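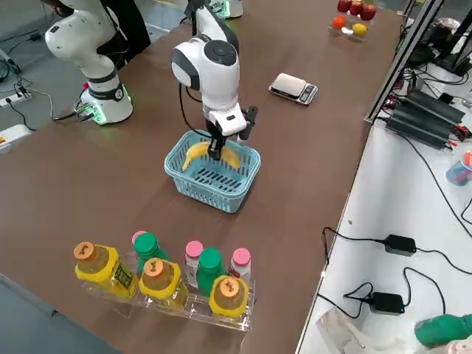 Weighing fruit in a basket gives me a different total than weighing the pieces one at a time. My scale is a small digital kitchen model with a white platform, like the one next to the blue basket, and the basket rim hangs well past the platform on every side. Tare is set first. The error reached 18 grams on Tuesday. Is it the basket or the scale?
– Vieira

Print | E-mail
Kitchen > Scales > Weighing

heltstead
Check that the basket isn't touching the counter or hiding the display. Center it and tare again. An off-center load can shift the reading on a cheap load cell.

nindell_11
Mine does this too. New batteries maybe

Prev | Next | Topics | Search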